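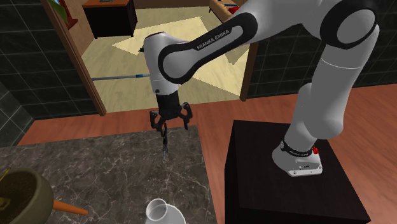

Notebook, simulated kitchen, Zanham task set - February

Goal for this week is 200 good demonstrations of the knife task for the Brallota policy. The arm is the Panda on its pedestal beside the marble counter, same as in the last set. I did not change the control gains.

Settings at the start:
Start pose: fingers closed, pointing straight down, a little above the stone.
Object positions: random inside the old limits, new seed for each episode.
Cameras: 2, one outside and one at the wrist.
Episode limit: 300 steps.

I drove the first episodes with the hand controller and had 62 saved by lunch. The approach is easy now. The grasp is still the slow part - if I come to the handle with a wrong angle, the knife turns when the fingers close, and I must open and begin again. I keep these episodes but label them "regrasp", so we can decide later if the policy should see them.

One thing I noticed at the wrist view. When the knife is upright between the fingers, the blade goes out over the top of the picture and the tip cannot be seen. For lifting it makes no difference. For placing in the Nolitz rack it can be a problem, the policy will have only the outside camera to find the tip.

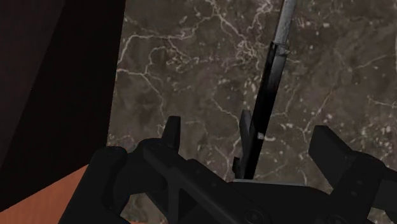
To do

Ask in the Luo channel if the wrist camera can be tilted or moved back. If it moves, the first 62 must be rendered again from the saved states (colour and depth both).
Check that the "regrasp" label is written in the episode file and not only in my log.
Make the replay script stop when the object leaves the counter - now it continues until the step limit.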